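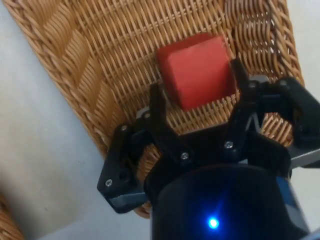

받는 곳: Skevton 살림·수납 메일링 리스트
제목: Re: [수납] 블록은 얕은 위커 트레이로 통일하면 끝?

안녕하세요. 주로 읽기만 하는데 이번 글에는 답을 달게 됩니다. 먼저 원문에서 제가 걸리는 부분만 남기고 나머지는 잘랐습니다.

> 작은 나무 블록 정리로 고민하시는 분들께. 저는 플라스틱 통을 다 치우고
> Claletti 위커 트레이로 바꿨습니다. 결론부터 말씀드리면 통일이 답입니다.
> 얕아서 한눈에 보이고, 엮은 바닥이라 통풍이 되고, 먼지도 틈으로 빠집니다.
> 테두리가 굵게 꼬여 있어서 손잡이가 따로 필요 없고요.
> 천연 소재라 블록 칠도 상하지 않습니다. 플라스틱 통에 부딪히면 칠이
> 벗겨지는데 위커는 부드러우니까요.
> 트레이 하나에 한 종류씩, 7개면 거실 장난감은 다 해결됩니다.
> 저희 집은 블록 88개인데 이제 매일 저녁 2분이면 정리가 끝납니다.

저도 위커를 싫어하는 사람은 아닙니다. 밝은 회색 탁자에 꿀색 바구니를 올려놓으면 예쁘다는 데는 이견이 없습니다. 다만 예쁘다는 것과 정리가 된다는 것이 원문에서 계속 한 덩어리로 움직이는데, 저는 그 둘을 좀 떼어 놓고 보고 싶습니다. 저희 집에서도 얕은 트레이를 봄 내내 썼고 5월에 절반을 치웠습니다. 그동안 느낀 것을 항목별로 적습니다.

1. 먼지가 틈으로 빠진다는 말

빠지기는 합니다. 그런데 어디로 갈까요? 바로 밑의 선반으로 갑니다. 트레이를 들어 보면 바닥 격자무늬 그대로 먼지가 앉아 있습니다. 플라스틱 통은 통 안만 닦으면 됐는데 지금은 트레이도 털고 선반도 닦습니다. 게다가 전부 빠지지도 않습니다. 가는 줄기가 촘촘하게 엮인 바닥에서 정말 빠지는 것은 모래알 정도이고, 과자 부스러기나 지우개 가루는 교차점에 끼어서 버팁니다. 저는 마른 칫솔로 긁어냅니다. 옆면의 비스듬한 무늬 부분은 칫솔로도 잘 안 되어서 반쯤 포기했습니다.

물에 씻으라는 답글도 보았는데, Edelari 매장에서 트레이를 살 때 받은 종이에는 물기를 꼭 짠 천으로만 닦으라고 되어 있었습니다. 저는 그걸 무시하고 한 개를 욕실에서 헹궜고, 마르면서 한쪽 모서리가 들렸습니다. 지금도 탁자에 놓으면 덜컥거립니다. 헹군 사람 잘못이라고 하시면 할 말은 없습니다만, 애들 물건 담는 그릇을 물로 못 씻는다면 그건 큰 단점 아닌가요.

2. 위커가 부드러워서 칠이 안 상한다는 말

제가 제일 믿기 어려운 대목입니다. 칠한 나무 블록의 칠은 모서리부터 벗겨집니다. 플라스틱 통에 넣든 위커에 넣든, 블록끼리 부딪히고 바닥에 떨어지면 벗겨집니다. 빨간 정육면체 하나만 꺼내서 봐도 그렇습니다. 가장자리를 따라 자잘하게 닳은 자국과 거뭇한 점들이 있고, 넓은 면 한쪽 구석에는 알파벳 L 비슷한 작고 어두운 자국까지 있습니다. 그린 것인지 긁힌 것인지 저도 모르겠습니다. 이런 자국이 어느 통에서 생겼는지 구별할 수 있다는 분이 계시면 방법을 알려 주십시오. 저는 못 합니다.

원문 쓰신 분은 플라스틱 통을 쓰던 때와 트레이로 바꾼 뒤를 비교하셨는데, 같은 시기에 새 블록도 들이셨다고 뒤쪽에 쓰셨습니다. 새 블록은 어디에 담아도 한동안 멀쩡합니다.
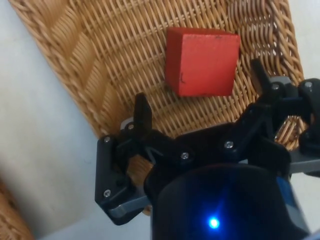
3. 얕아서 한눈에 보인다는 말

한 겹으로 깔았을 때만 맞습니다. 블록 하나를 트레이 바닥에 놓으면 당연히 잘 보이지요. 황갈색 바탕에 주황빛 도는 빨강이니 안 보일 수가 없습니다. 하지만 두 겹째부터는 밑에 깔린 것이 안 보이는 건 깊은 통과 똑같고, 옆면이 비스듬해서 조금만 쌓아도 가장자리 쪽 블록이 안으로 굴러 내려옵니다. 저희는 한 트레이에 13개까지가 편했습니다. 그 이상 담으면 옮기다가 꼭 하나는 떨어집니다.

그러면 계산이 이상해집니다. 88개를 7개 트레이에 나누면 한 트레이에 13개가 조금 안 되니 숫자는 얼추 맞습니다. 그런데 원문은 "한 종류씩"이라고 했습니다. 어느 집 블록이 종류별로 그렇게 고르게 나뉩니까. 저희 집은 정육면체만 잔뜩이고 아치는 두 개뿐입니다. 아치 두 개가 트레이 하나를 차지하고 정육면체는 넘쳐서 결국 옆 트레이로 갔습니다. 종류별 정리는 그날로 끝났습니다.

4. 굵은 테두리가 손잡이 역할을 한다는 말

이건 반쯤 인정합니다. 꼬임이 굵어서 잡는 느낌은 좋습니다. 빈 트레이를 들 때는 저도 불만이 없습니다. 다만 블록을 담고 한 손으로 긴 쪽 끝을 잡으면 몸통이 살짝 비틀립니다. 어른은 두 손으로 들면 되고, 아이는 두 손으로 들라고 아무리 말해도 한 손으로 듭니다. 저는 자투리 끈으로 양쪽 끝에 고리를 달아 봤다가 보기 싫어서 뗐습니다.

그리고 테두리가 밖으로 도톰하기 때문에 선반에 나란히 놓으면 생각보다 자리를 먹습니다. 선반 폭을 잴 때 바닥 치수로 재지 마시고 테두리 바깥에서 바깥까지 재십시오. 저는 바닥으로 쟀고, 그래서 한 개가 아직도 탁자 위에서 삽니다.

5. 저녁마다 2분이라는 말

누가 재셨는지 궁금합니다. 어른이 혼자 쓸어 담으면 가능할 겁니다. 그건 플라스틱 통도 마찬가지이고, 사실 큰 통 하나가 제일 빠릅니다. 트레이로 나눠 담으면 통일감은 생기지만 담는 손은 더 갑니다. 제가 보기에 원문 댁의 저녁이 편해진 이유는 트레이보다는 그 김에 안 쓰는 장난감을 많이 내보내신 데 있는 것 같습니다. 원문 둘째 문단에 그 얘기가 한 줄 지나가듯 나오는데 아무도 안 짚으셔서요.

지금 저희 집은 이렇게 씁니다. 블록 대부분은 Effiong에서 나온 뚜껑 없는 천 상자 하나에 몰아 넣었습니다. 세탁기에 들어갑니다. 위커 트레이는 그날 꺼내 놓고 놀 것만 담는 접시처럼 씁니다. 밥상 차리듯이 몇 개만 올려 주면 바닥이 평평해서 놓기 좋고, 테두리가 있으니 탁자 밖으로 굴러가는 일도 줄었습니다. 이 용도로는 저도 만족합니다. 처음부터 이런 물건이라고 소개하셨으면 답장을 안 썼을 겁니다.

혹시 위커를 이미 한 세트로 사신 분들께 여쭙고 싶은 게 있습니다. 옆면 안쪽 줄기가 끊어져서 가시처럼 일어난 적 없으신지요? 저는 한 군데 생겨서 손톱깎이로 바짝 잘랐는데 그 옆이 또 일어났습니다. 목공풀을 얇게 발라 두라는 말도 있고 그러면 그 자리만 번들거린다는 말도 있어서 손을 못 대고 있습니다. 해 보신 분은 리스트로 답 주시면 좋겠습니다. 사진 있으면 더 좋고요.

그리고 원문 쓰신 분, 기분 상하셨다면 죄송합니다. 6개월쯤 뒤에 그 블록들 모서리가 어떤지 한번 올려 주십시오. 멀쩡하면 2번 항목은 제가 취소하겠습니다.

--
Skevton 살림·수납 메일링 리스트
답장은 리스트 전체로 발송됩니다. 인용은 필요한 부분만 남겨 주세요.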